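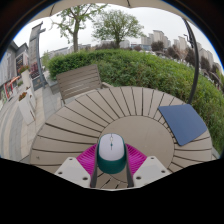 Teal and white mouse, round slatted table.

10 July 2025, by the glaze bench, Grestanwood Pottery Workshop

Okay, celadon again. I know, I know. I opened the kiln this morning and the new batch is so much closer to what I wanted in June that I did a little dance by the sink, and then I found the pinholes, so let me get this down while I'm still in a decent mood.

Batch was 412 g dry, same recipe as last time except I swapped the old feldspar for the Sirkico bag. It slakes a lot faster than the old stuff! I'd barely got my gloves on and it was mostly under. Sieved twice, left it overnight with the lid on, and it had a hard layer on the bottom by morning (the old mix never did that). A good stir and one more pass through the sieve and it was creamy again, but somebody should try a pinch of bentonite in the next one. Probably me.

Tiles: 13 of them, all from the Bavberg stoneware, all with the stamped ridge on the front so we can see how the color pools. Short dip, long dip, and a couple with a second coat over the top half. I bisqued them in the Dimitrov kiln, slow climb, held at 770 and then again at 870 before going on up. I put both holds in to see if the pinholes come from the clay still gassing off. I don't love how long it makes the firing, and I did sit there watching the readout like it was a ball game.
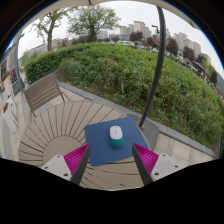 Color first, since that's the fun part. The long dips are lovely, a soft gray-green with a real blue pool under the ridge. The short dips went kind of dishwater, no depth at all, and I wouldn't bother with them again. Double coat crawled on one tile right along the overlap line. I think I let the first coat get too dry before going back in, or there was dust on it, and I'm not sure which. Wiping them down with a damp sponge next time, no matter what.

Now the pinholes. Way fewer than June, but they're still there, mostly on the back edge where I trimmed with the dull loop tool. That makes me suspicious of the trimming more than the glaze. The grog drags up and leaves tiny pits, and the glaze just bridges right over them. The smooth rolled faces are nearly clean. So before anyone touches the recipe, please let's try a batch of tiles where half get burnished with the back of a spoon.

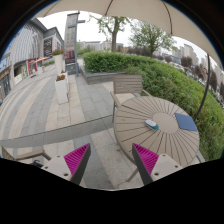 Cone packs: the lower shelf was flat over and the top shelf was only bent halfway, so we've still got that uneven heat. I moved the thermocouple block back where it used to be and swapped the two tall posts for short ones. If you load before I do, leave a gap at the front and don't stack bowls in it (you know who you are).

To do:
Sharpen or replace the loop tool
Mix a second batch, same weight, with bentonite
Relabel the bucket, the tape is coming off again
Order more cones, we're down to the last box

Long-dip tiles are on the windowsill if you want to look. Please don't take the one with the blue pool, I want it for the sample board.

We use cookies to remember your settings on this site. Accept or Manage

Grestanwood Pottery Workshop. Contact the glaze bench. © 2025. Back to top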